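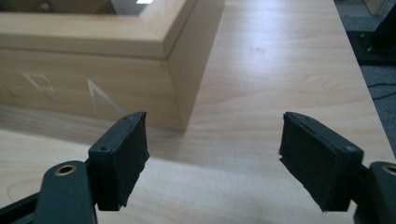
Margareta Munteanu wrote to me that I gave up on the Drulard book too early, and that the chapters on heat pumps and the electric grid, which I skipped, are the ones she would give to every member of a city council. She has a point. I stopped at page 108 last February and wrote a rather sour post here, so now I owe a second one.

The book is Energy for People Who Vote, published by Drulard. It is written for readers with no training in science. My complaint was the first part, where the author needs two long chapters to say that power and energy are different things. I still think it is slow. A kilowatt is how fast, a kilowatt-hour is how much, and my son understood this at the kitchen table in one evening.

But after that the book becomes good. There is a calculation of what happens in a town of 200 houses when everybody comes home and starts to cook – the author calls the town Flaletti, and he returns to it again and again. I did it with pencil and got a different answer, then I found that I had forgotten the losses in the cables. I was a little ashamed and also happy, as one is with such mistakes.

The chapter on nuclear waste is weaker. He explains half-life well, but he hurries over the question of who must pay, and this is what voters will ask first.

The translation I compared with, from Lappalainen, has better diagrams. Joonas Hämäläinen lent me his copy and I have kept it too long already. The index in the English edition is almost useless: "transformer" sends you to "grid" and "grid" sends you to "transformer".

I will read the last part, on batteries, next.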